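Ovdale shop puts in for two robot arms, and I got to sit in on the budget talk

18 September 2019

I spent most of yesterday morning at the Ovdale parts shop, where Arnar Østergaard and his crew are trying to settle what to buy for next year. The short version is that they want two robot arms for the packing line, they have money for one and a bit, and they'd like the whole thing running by April. I've been following this since they first floated it, so I was pretty happy to be let in (and there was good coffee, which never hurts).

Arnar has four quotes on his desk. Two came from dealers over in Aststead, one from Lund, and the last from a small outfit in Dralley that mostly sells used gear. The prices on the arms themselves are closer than I expected. What spreads them out is everything else - the mounting, the guarding, the training days, the spare parts, and how fast a technician will drive out when something quits on you.

The shop also decided to do its planning in simulation before signing anything, and I think that's money well spent. They pay for the software by the month, and Arnar says he'd rather argue over a layout on a monitor than over one that's bolted to the floor.

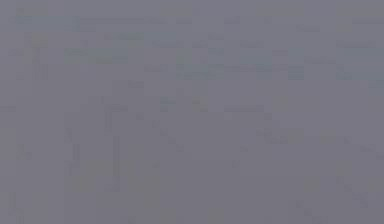 The line has to handle 938 orders on a busy day, and that number drives nearly every choice they make. One arm could keep up on paper if it never stopped, but Arnar doesn't trust paper much. He wants the second arm so that maintenance doesn't shut down packing, and he told me he'd take two plain ones before he'd take a single fancy one. I asked about the used pair from Dralley. He likes the price! He doesn't like that the controllers are an older type, and he wants someone to go look at them in person first.

Training is the piece that keeps growing. The first draft of the budget had it down as a single line, and now it covers four people, with over 100 hours between them. Everybody in the room seemed fine with that, though there was a long back and forth on whether to do it before or after the arms show up. I'd vote for before, but I don't have to cover the shifts.

The next step is a revised quote from Lund with the guarding priced separately, plus that trip to Dralley. Arnar wants both in hand before he asks the owners for a decision. I've asked to tag along on the trip, and he said maybe - I'm taking that as a yes and will write it up if I go.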